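Breklow linen library to reopen in September with more stock

The Breklow linen library will reopen in September after a summer break, with 3,129 pieces on its shelves, up from 2,739 a year ago. Tablecloths, napkins, tea towels and bed sheets can be borrowed for up to 23 days at a time.

The library lends to households, clubs and small event organizers in Breklow and the neighboring village of Lindov. Members pay a yearly fee of 16 dollars and can take out two baskets of linen at once. Anything larger, such as a wedding order, has to be booked ahead.

Siriporn Yensuk, who runs the lending desk, said most of the new stock came from a hotel in Lindov that closed its dining room in the spring. The hotel gave mainly white cotton, along with a few colored runners and a box of napkins that still have to be sorted by size.
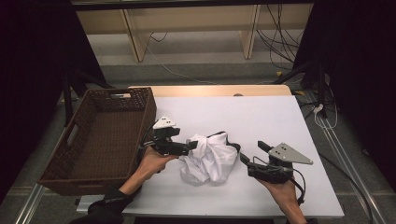 Folding takes up most of the working day at the library. Returned pieces come back from the Sönmez laundry in mixed bags and are sorted on the tables before they go out again. A white cloth bunched up in the middle of a tabletop, with an empty woven basket beside it, is how a lot of the work starts. Each cloth is shaken out, checked for stains and thin spots, and folded in thirds so that the hem faces in. Pieces that fail the check are cut down for cleaning rags.

The library has also changed the way it packs loans. Plastic bags are being dropped, and orders will go out in baskets with handle slots, which members return with the linen. There is no deposit on the baskets, but a missing one will be charged to the member's account.

"People used to bring things back stuffed in whatever they had in the car," Yensuk said. "With a basket they tend to lay it flat, and we get fewer hard creases."

Damian Czerwiński, who looks after repairs, will hold a mending session on the first morning after the reopening. He plans to cover loose hems and small tears. Members can bring their own items - one per person - and thread will be supplied.

The desk will be open from 10 a.m. to 4 p.m. Pickup at the Jerkum community hall, which was tried last winter, will continue on the same terms. Loans that were out over the summer can be returned without a late charge until the end of the month.

Related items
Jerkum hall gets new kitchen floor
Lindov hotel dining room to close
Where to take worn towels and sheets
Repair morning draws full house in Breklow

Contact the newsroom | Copyright, all rights reserved | Back to top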